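Search notebook Go

Wednesday, February 8, 2023
Tolcombe sim cell, rule book cleanup

Spent the morning with Arif going through the cell rules line by line, and wow, we had 31 of them. Half say the same thing twice! Rule 4 and rule 17 are both "name your seed" (one of them even has the old Kistell folder path in it). We're down to 20 and I think we can get to 13 if Myrto lets me merge the logging ones.

The big one is still start poses. My vote: the three cases get random positions on and around the rack, tilt allowed, and whatever the draw gives you is what you run. No nudging a case because it landed somewhere annoying. I did exactly that last August and we had to throw out a whole batch, so I'm not pointing fingers at anyone but me. 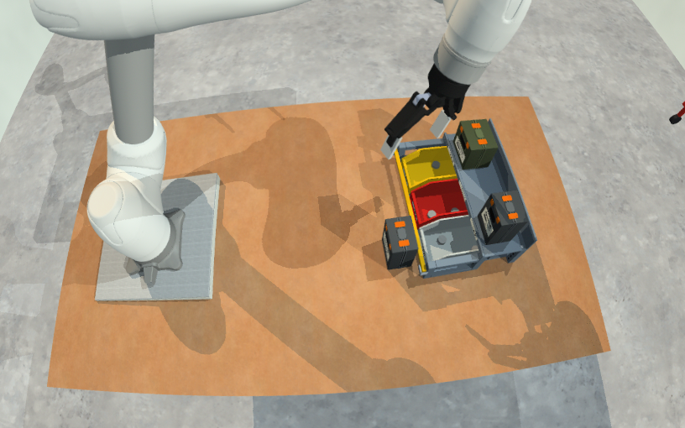
Second thing, fingertip clearance. The draft says "keep a safe distance from the rack on approach," and Arif read that as one thing and I read it as another, and we've both been scoring each other's runs, yikes. It needs a number in it. I'd also like contact with the bin lips logged as its own event, separate from contact with a case. Nikolaidis format has a spare column for it, so no excuse.

Lighting: hard shadows stay on for every scored run. People keep switching to the soft preset while they debug (me too) and forgetting to switch back. New wording is "check the light preset before you start a batch, write it in the header." Short enough that I might even remember it. 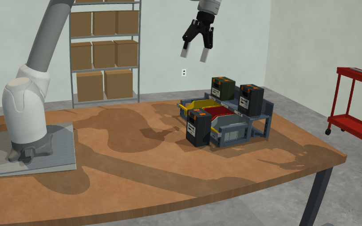
Myrto Ververidis wants the background props locked too, same version for all 1,000 runs in a batch. Fine by me, but then Sorkudeo export has to stamp the prop version and right now it only stamps the arm. Arif Mandagi is looking at that.

Still open:
- who signs off when a rule changes mid-batch
- do aborted runs keep their number (I say yes, Arif says no)
- rule 9, no idea what it means, ask Myrto

Contact the Tolcombe cell | © 2023 Tolcombe | Back to top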